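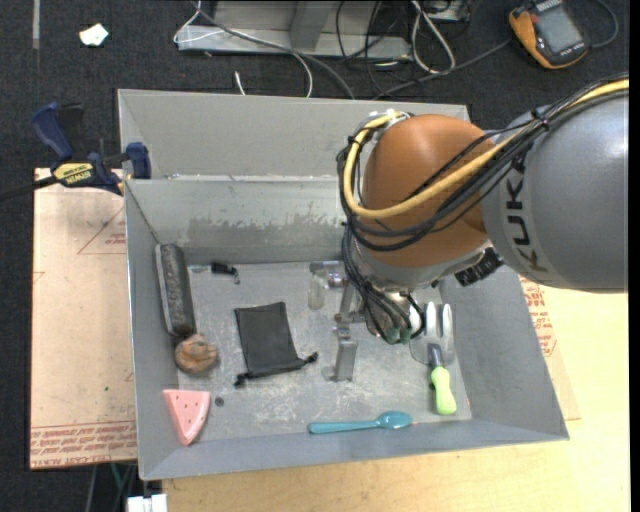

The bin cell, arm reaching in from the right, gripper near the rear wall.

I spent most of yesterday on the cabling and the bin, so this is a long post about two dull subjects. The picking software can wait for another week.

The cell is the one I call Dratside in my notes. It is a KUKA arm, a gripper, a grey metal bin and a table, and it lives in the corner of the unit I share with Gineck. The control side runs on Skeduvora, which I have complained about before and will again.

Cables first. Everything that goes to the wrist has to travel along the outside of the arm, and it all has to bend when the arm bends. The thick yellow cable is the stiffest of the lot, so it decides where the others can go. If it is too short it pulls at full reach. If it is too long it sags and catches on the bin wall when the arm goes low. I found the length by moving the arm by hand control to each corner of the bin and then to the highest point in the program, and stopping at each one to look.

The black cables are bundled and run beside it. I had them tied in three places and that was too many. The bundle could not slide, and one cable had started to rub through its sleeve. Now there is a tie near the top of the big silver link, and below that the cables find their own way. I cut the tails off flush. A sharp tail on a cable tie will open your knuckle every time you reach past it.

After that I ran 52 slow cycles with nothing to pick and watched the loop. It touched the joint on the way back from the left corner, so I gave it a little more slack and ran them again. No touching the second time.

The bin is the other half of the job. It used to sit loose on the table and it crept. Each time the gripper pressed something against a wall, the whole bin moved slightly, and by the end of the day the positions were out by 11 mm. There is now an Irwin bar clamp on the rim at the left, and cardboard down both sides. I check the clamp before I start and again at lunch.

The floor of the bin is scuffed and the inside of the back wall is worn in a band along its lower half. I don't mind the marks, but I run a hand over the metal with the power off to feel for burrs. I found one last August and filed it down.

For test objects I use whatever is in the box. The set at the moment includes a garden hand fork, a teal plastic spoon, a drawstring pouch and a pink watermelon slice. The pouch is the worst. It lies flat, and the fingers want something with sides. The fork is heavy at one end and swings if it is gripped by the handle. I have a list of 113 grasps written down for this set and I am working through it slowly.

Still to do:

Tidy the leads on the floor behind the bin.
Order 8 more clamp pads, the soft kind.
Check the gripper finger bolts with the torque driver.
Copy the new corner positions into the Tiêu backup, which still has the old ones.

The leads will take longest — they always do — and I want them done before I raise the speed again.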